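Home > Travel Trailers > Cukia 14

Cukia 14 Travel Trailer
Sleeps four. In stock at our Plalldale lot.

I've been selling trailers long enough to be hard to impress, and I'll tell you up front that I didn't want to carry this one. The rep parked it out front on a rainy morning and all I saw was a small white box with a door on the wrong side of my coffee break. Then I went in, sat down at the dinette, stretched my legs all the way out and stayed there until Anum came looking for me. We ordered our first batch that week!

The Cukia is 14 feet of trailer, measured along the body (the tongue is extra, so please measure your driveway with that in mind). It's a single axle with a fixed roof, a side door, a wet bath in the rear corner and a full-width bed up front. The dinette folds down into a second bed. Four people can sleep in it. Four adults can sleep in it if they like each other a lot. My own feeling is that it's a terrific trailer for two adults and two kids, or for a couple who want to leave the front bed made up the whole trip and eat at a real table.

The bed

Let's start here because it's what everyone climbs onto first. The mattress is a two-piece foam one, with the seam running side to side under your knees, and it's firm. I like firm. Imke Engelhardt, who bought the first one off our lot, does not, and she added a thin topper and says the lid still closes fine on the storage underneath. The base lifts on struts from the foot end, and there's a big open bin down there that takes a folded awning mat, two camp chairs and all your bedding. The struts are strong. Hold on to the edge when you let it up the first time.

There's a window on each side of the bed and a vent in the roof with a reversible fan. With the fan pulling air out and both windows cracked you get a real breeze over the pillow, even on a sticky night with no hookups. Reading lights on both sides, each with its own switch, and a USB outlet on the left only. (Why only the left? I've asked. I'm still waiting.)
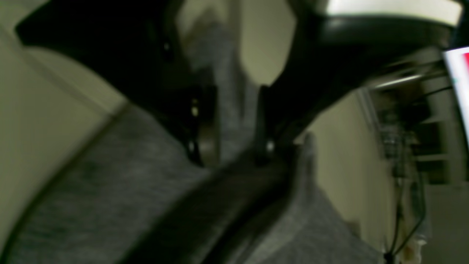
The other thing I love about the front end is the shelf that runs over the bed from wall to wall. It has a lip tall enough that your glasses and your book are still there after a gravel road. Some trailers in this size put cabinets up there, and you sit up in the night and crack your head. I'd take the shelf every time.

The kitchen

Two-burner propane stove, a round sink with a glass cover, and a fridge that runs on propane or electric. The counter is short, no way around it, but a flap comes up at the end by the door and that's where the cutting board goes. When the flap is up you have to duck around it to get outside, so in our family the person cooking is the person who stays in.

Drawers are soft close with a push latch, and they've stayed shut on every test tow I've done. The one under the stove is shallow and will not take a normal frying pan with the handle on. Bring one with a folding handle, or do what I do and keep the pan in the oven... except there's no oven. Keep it in the sink.

Water comes from a tank under the dinette bench on the curb side. You fill it from outside, and there's a gauge by the door that reads in quarters. Gray water drains through the usual valve at the back. Both tanks are modest, and if you're a long-shower family you'll be looking for a fill station every other day.

The wet bath

I know, I know. People see "wet bath" and walk right past. Go stand in this one before you make up your mind. The toilet is tucked into the corner far enough that you can shower standing up straight with your elbows out, and the floor drains on both sides, so it doesn't matter so much if the site isn't dead level. The door is solid and it latches from inside and out. There's a hanging rail across the ceiling in there too, so wet jackets and swimsuits can drip where dripping is allowed. Areeba in our service bay calls it the best-used bit of plumbing in the whole trailer. 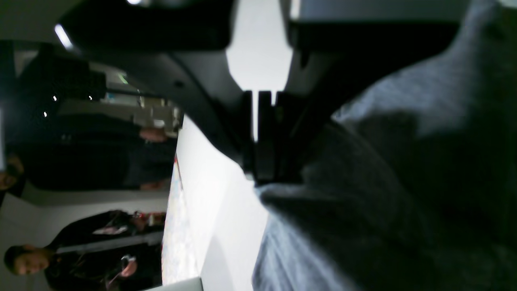 Gray heathered fabric next to the black gripper.

Towing it

You don't need a giant truck. Most of the people who've bought the Cukia 14 from us pull it with a midsize SUV, and they were set up with a brake controller and a weight-distributing hitch before they left. What I do ask is that you bring your tow vehicle with you, or at least a clear photo of the sticker inside the driver's door, and we'll go through the numbers together. I'd much rather lose a sale at the desk than have you white-knuckling it down a mountain. And pack it before you judge it! An empty trailer tows like a dream, every one of them. Put your water, food, chairs, propane and bikes into the math.

It backs up the way all short trailers back up, meaning quickly and in whatever direction you didn't want. Small hands on the wheel, go slow, get out and look. We have the far end of the lot coned off on Sunday mornings for anybody who's bought from us and wants to practice, and you can use it as many times as you like.

What comes with it

Propane tank and cover
One deep-cycle battery, installed
Spare tire on the rear bumper, with a cover
Manual crank awning over the door side
Stabilizer jacks at all four corners, with the crank
Drinking water hose and sewer hose
Black-out shades and bug screens on every window
Roof fan with remote (the remote sticks to the wall by the bed; leave it there)

Options worth having

The 90 watt solar panel. It's mounted flat on the roof and wired to the battery through its own controller. It won't run the air conditioner, and please don't let anyone tell you it will. What it does is keep up with lights, the water pump, the fan and charging your phones, and for weekend people that can mean never plugging in at all. If you camp in deep shade, skip it and get the portable suitcase version so you can chase the sun around.

The Samarakoon rear tent room. It slides into the track on the back and gives you a dry place for boots, dogs and one grumpy teenager. I was lukewarm on it until we set ours up in the wind out on the lot and it stood there all afternoon. Putting it up alone is a chore. With two people it's easy.

The Triledby air conditioner. Quiet for a rooftop unit, and it fits into the second roof opening with no extra cutting. It needs hookups or a generator. If you're going south in summer, don't even think about it, just say yes. 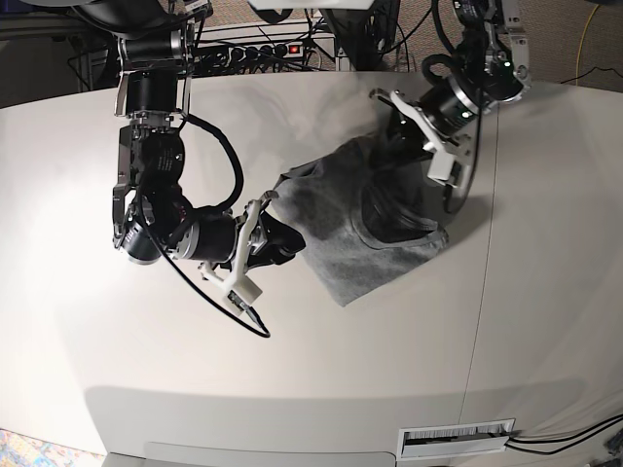

One option I usually talk people out of is the upgraded stereo. The standard one pairs with your phone, it has speakers inside and out, and in a space this size you will never get it past half volume without the neighbors coming over. Put the money toward the better mattress if you're an Imke, or toward a week of campground fees.

Things I'd change

The entry step is a fixed one and it's high, so if anybody in your party has bad knees, try it in person. A clip-on step helps a lot and we sell a couple of kinds. The closet is narrow and it takes jackets and not much else, with clothes going in soft bags on the shelf or in the bin under the bed. And the outside of the fridge vent picks up road dirt like nothing I've ever seen. A soft brush and soapy water takes it off. Don't use the pressure washer there.

Colors

White with a green stripe or white with a charcoal stripe. Inside you can pick the oat cushions or the blue ones. The blue hides more. The oat looks better in pictures, and the covers do unzip for washing, cold water and hang dry. The wood tone on the cabinets is the same either way.

Price, deposit and pickup

Call or stop in for today's price. It moves around with freight and I don't like posting a number that'll be wrong by the time you read it. A $1,000 deposit holds a trailer with your name on it, in the color you want, and you get it back if your financing falls through. If we have to order, the factory has been slow since March, so ask Anum what's on the way before you set your heart on green.

Pickup takes a whole morning, and I mean that. Areeba Tanoli does the walk-through herself, every valve and every fuse, and she'll have you light the stove and dump the tank (clean water only, relax) before she hands over the keys. Bring a notebook or film her, she doesn't mind. Bring snacks too.

Our own workmanship coverage runs 90 days on anything we install here, like the solar or the hitch, on top of whatever the maker gives you on the trailer. First bearing check is on us.

From people who bought one

"We traded down from a much bigger trailer and I was sure I'd be sorry. I miss the oven. I don't miss anything else. We get into the little sites by the water now." Ximeng Meng

"Firm bed, like they said. Topper fixed it. The shelf over the bed is wonderful." Imke Engelhardt

Questions? Ask for me or for Anum Mengal at the front desk. I'm usually out on the lot with a tape measure, so give it a few rings.

Shamim Soomro
Plalldale Trailers

You may also like: Clip-on entry steps | Weight-distributing hitches | Awning mats | Used trailers under 20 feet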